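Workshop notebook — Rallgate cellar bench
16 Aug 2024

Back on the cask side of things today, after far too long away from it. The plan was to find out why the Forton line keeps pouring flat while its neighbour is perfectly lively, and I'm happy to say I got a good way in before the kettle called. 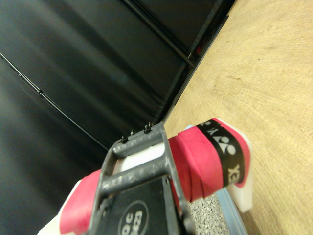
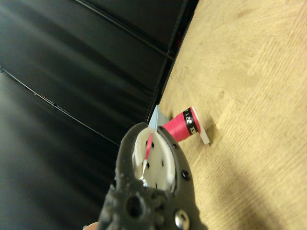 Line cleaning and first pours

I gave the Forton line a proper soak with the usual cleaner, left it longer than the label asks (I was on the phone to the Carrier depot about the missing washers, and they do like a chat), then flushed it through until the water tasted of nothing at all. First pour was cloudy, second was better, third I drank, purely in the interests of the notebook.

Still flat though! So it isn't dirt, or isn't only dirt. I swapped the sparkler for the one off the Proltberg pump and got a lovely tight head straight away, then swapped it back and lost it again. The holes in the old one look a bit furred up when held to the light — worth a soak overnight before we go buying another.

Volumes, for whoever does the sums: 600 ml run off and thrown away before it cleared, then 523 ml in the measuring jug for the timed pour. I make that a slow pull compared with what we had in December, but I was using the other jug then and I've never quite trusted its markings.

Still to do

- Soak the old sparkler, try it again in the morning
- Check the 2 check valves, the lower one sounded wheezy
- Ring Carrier again, order 898, still no washers
- Move the Proltberg cask off the cold side, it had a chill haze last time and I'd hate to pour that for anyone

Jug is rinsed and upside down by the sink, please leave it there

3 comments · 5 shares
Contact the Rallgate bench | © Rallgate | Back to top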